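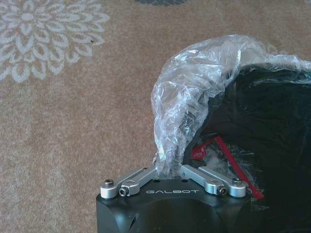
Frequently Asked Questions: The Grustthorpe Bird Count

Who runs the count?

The Grustthorpe Bird Club. Bongani Oosthuizen draws up the routes and Thandeka Masilela handles the records. Questions about a sighting go to Thandeka. Questions about where to park, which gate to use, or who has your section go to Bongani.

Do I have to be a club member?

No. Members get first pick of the routes until the end of May. After that, whatever is left is open to anyone who signs up.

How good do I need to be at bird ID?

You should know the common birds of your own yard and be willing to write "sparrow sp." when you aren't sure. New people are paired with someone who has walked the route before. If you know birds by ear, say so on the form, as we are always short of people for the wooded sections.

Where are the routes?

There are 20 of them, split between the town, the Nirkico marsh, and the farm roads out past Garba. The marsh routes are the wettest and usually the first to fill. Garba routes can be done mostly from a car. Please stay on the road shoulder there, as the fields are private on both sides.

What time do I start?

Start within half an hour of sunrise and finish by 11 a.m. Owl counts are optional and are entered on a separate sheet.

What should I bring?

Binoculars, water, a pencil (pens quit in the rain), and your route map. Rubber boots for Nirkico. A scope helps at the marsh overlook but you can share one.

Do I count birds I only hear?

Yes. Mark them with an H. Birds flying over count too, marked F. A bird you flushed and then saw land farther up the trail is still one bird.

How do I count a big flock?

Count a block of ten, see how much of the flock it covers, and work across. Write down the number you get. The blackbird flock entered last fall as 2884 was added up from several blocks, and that is fine.

Can I use recorded calls?

Not on the count. Playback pulls birds off their nests and throws off the numbers.

I saw something rare. What now?

Write notes before you look in a book: size, bill, legs, wing marks, what it was doing. Send them to Thandeka the same day, with photos if you have any. The club list stands at 314 species, and a bird that would be new to it needs notes from two observers.

Can I bring my dog?

Please leave dogs at home. Kids are welcome with an adult.

What if it rains?

Light rain, we go. Thunder or high wind, we move to the backup date, and Bongani calls the route leaders by 5 a.m.

How do I turn in my results?

Use the online form or drop the paper sheet in the box at the Draltotano trailhead. Paper sheets need your route number on both sides.

Where can I see past results?

Totals by route are in the club newsletter. Older ones are on paper only, and Thandeka can copy a page for you if you tell her the year.

Last updated 23 August 2020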